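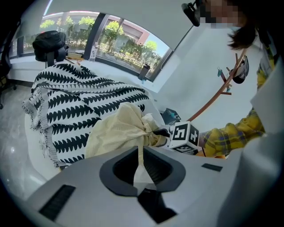

Hand-held gripper with marker cube, cloth task, wrist view.

Viststead cloth set: frequently asked questions

What is the Viststead set?
A collection of cloth handling demonstrations recorded by people using hand-held grippers in furnished rooms. It was made to test whether a policy trained only on human demonstrations can run on a two-arm robot without any recordings from that robot. The current release holds 2000 demonstrations, of which 626 are bimanual.

Which views are supplied?
Each bimanual demonstration has a view from each gripper and one from the head. All streams share a clock. The single-handed demonstrations have the head view and one gripper view.

How is gripper pose obtained?
Every gripper carries a cube printed with square fiducial markers. The head camera detects the visible faces, and a pose is solved from their corners. Between detections the pose comes from visual odometry on the gripper camera. The two estimates are merged offline in Larov, our tracking package.

What happens when a cube is hidden?
The pose is carried forward on odometry alone and the affected samples are flagged. If a gap lasts longer than 4 seconds the demonstration is split at the gap and both parts are kept. The flag is stored per sample, so users can apply a stricter limit.
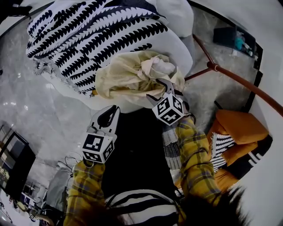 Why cloth?
Cloth exposes errors in the method that rigid objects hide. A pose error of a few millimetres rarely matters when closing on a box, but it can decide whether a fold is caught or missed. Cloth also hides the tool. With the right gripper pushed into the cream fabric, its black fingertips are partly lost in the folds, while the cube on its body stays in view and can still be used for pose. For this reason we do not estimate finger opening from the head view. It is read from the gripper itself and logged with the pose.

Are the objects labelled?
Only by class: cloth, bag, cushion, blanket and so on, 7 classes in all. No segmentation masks are supplied. Material and weight were not recorded.

What is the main result?
A policy trained on all three views grasped the target fabric more often than one trained on the head view alone. The gap was largest on patterned backgrounds, where the head-only policy tended to close on the wrong layer. Removing the flagged samples made no clear difference. Full tables are in the Prorum report.

Does the method need both hands to be busy?
No. One gripper is often idle while the other holds the fabric.

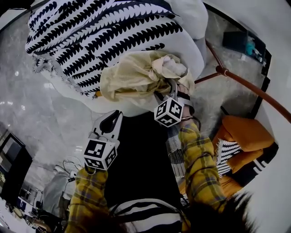 Idle periods are kept and given the same weight in training as the rest. An early version trimmed them, and the resulting policy moved the free arm too soon. Users who want them removed can filter on the finger opening log.

Can I use the set with a different robot?
Yes, if its fingers are of similar length. Poses are given at the fingertip and need a fixed offset for your tool. The Iglesias converter applies the offset and rejects trajectories outside the reach of the arm.

Are faces visible?
Faces are pixelated before release. Report any that have been missed through the contact form, quoting the demonstration number.

When is the next release?
January. It will add calibration files for the gripper cameras and correct the clock offset listed under known faults.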